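Ticket status: Resolved
Product: Prirley Catalog Server
Reported by: Anjana Marikar, Vendico
Assigned to: Keegan Pryor

Summary: product thumbnails stop generating after the upgrade. Full-size uploads are stored correctly and open in the browser. The listing page shows a blank tile for every item added since the upgrade. Older items are unaffected.

Initial report (Anjana Marikar)

We moved to the current build in December. Uploads go through with no error on screen. The tableware and soft furnishings categories are the worst, but only because that is where we have been adding stock. Restarting the web service makes no difference. Clearing the browser cache makes no difference. Log excerpt from the worker:

thumbd: job accepted
thumbd: open source file OK
thumbd: write target failed, retry in 80 s
thumbd: job returned to queue

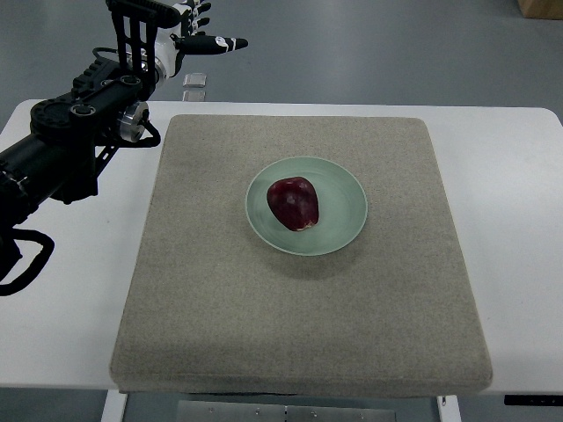
Page 1 of 3

Reply (Keegan Pryor)

The source file opens, so the decoder is fine. The failure is on the write side. Please send the output of the queue status command, the free space on the thumbnail volume, and the owner of the cache directory. Do not delete the queue file yet — the pending jobs are only recorded there.

Reply (Anjana Marikar)

Queue status shows 500 pending, which I understand is the limit. Free space is over 200 GB. The cache directory is owned by root. The worker runs under its own account, same as before. I did not change the owner by hand.

Reply (Keegan Pryor)

That explains the write error. The upgrade script recreates the cache directory if it finds a symbolic link in its place, and it does so as root. Was the cache on a separate disk before?

Reply (Anjana Marikar)

Yes. Julián Segura moved it to the second disk last year and left a link. The link is gone and there is a plain directory where it used to be. The old thumbnails are still on the second disk and are served from there by the proxy, so they never broke. 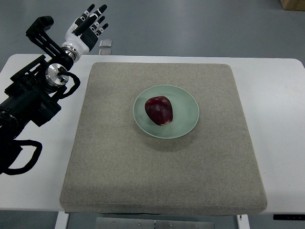 The proxy rule has a fallback to the local path, and the local path is empty. I can put the link back, but I would like to know if the next upgrade will remove it again.

Reply (Merle Sutcliffe)

It will, on this build. Use the cache_root setting in place of the link. Steps:

1. Stop thumbd.
2. Rename the local cache directory. Keep it until the queue has drained.
3. Set cache_root to the path on the second disk.
4. Confirm that the worker account can write to that path.
5. Start thumbd and watch the log for one full retry interval.

Quality can stay at 96. Changing it now would invalidate the old thumbnails and put all of them back in the queue.

Reply (Anjana Marikar)

Done. The first jobs completed at 2:40 p.m. The queue is going down. A few items still had a blank tile after their job finished, and a forced reload of the listing page fixed those.
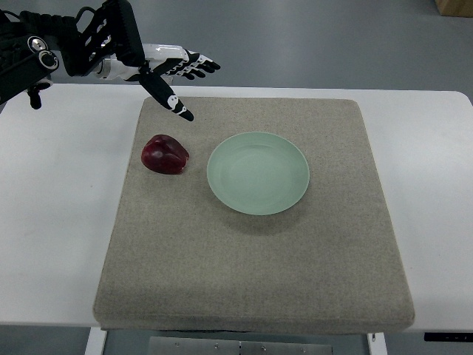 Category: Storage and Permissions

Moved from Image Processing by Alby Rewi. Linked to the open defect on the upgrade script. The script should stop with a warning when it meets a link — a fix is planned but has no release assigned. Sites that use a linked cache directory should set cache_root before they upgrade.

Resolution: configuration change, confirmed by reporter.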